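3.2 Work surfaces and cleaning habits

The second part of the survey dealt with the surfaces on which people prepare food and do small jobs at home. We visited 55 households in Orell and Nonero between March and August, and in each one we asked who wiped the main worktop, with what, and at what time of day. Pale, patterned tops were the most common type in the newer flats. Older houses in Nonero more often had tiled or bare timber tops, many of them fitted by the present owner's parents.

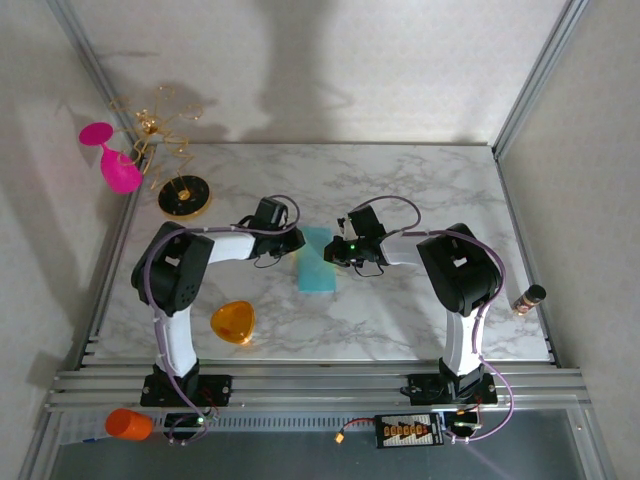
Figure 3. White tabletop with a marble pattern, between pale grey walls.

People with marble-patterned tops said that they found crumbs and dried spills hard to see, especially after dark. Several told us they cleaned by touch, running a flat hand over the top before wiping. Owners of plain white tops wiped more often but for a shorter time. Dlamini found the same in his earlier study of rented rooms in Prillik, although his sample was small and most of his tenants shared a kitchen.

The choice of cloth mattered less than we had expected. Thirteen households used paper only, and the rest used a sponge or a woven cloth, which was changed anywhere between daily and monthly. Where a cloth was kept by the sink it was often used for the floor as well – a habit that few people mentioned until we asked directly. 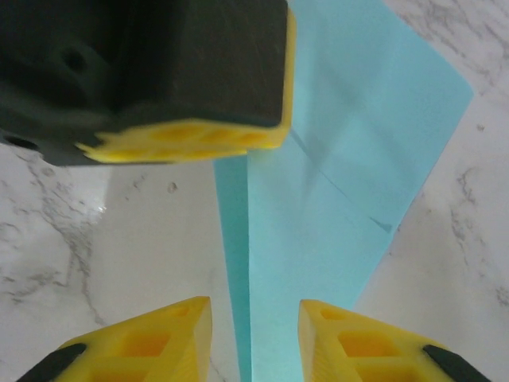
We also asked about damage. Knife marks and heat rings were the usual complaints on timber, while owners of patterned tops spoke mainly of worn front edges. Hardly anyone had tried a repair. One couple in Orell had covered a burn with a chopping board for eight years and said they no longer thought about it.

Answers on cleaning times should be read with care. Sitthichai noted in his Ratanaporn interviews that people tend to report the routine they would like to have, and our diaries point the same way. Of the 152 diary entries returned, around half gave a later hour than the one stated at interview. The gap was widest in homes where two or more adults worked shifts.
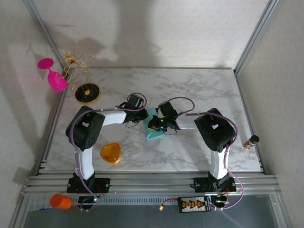
3.3 Storage near the worktop

Most households kept daily items within arm's reach of the main work surface. Oil, salt and tea were nearly always left out, and bread was split evenly between a bin and the open top. We recorded storage by shelf height, using the same form as in the first part of the survey.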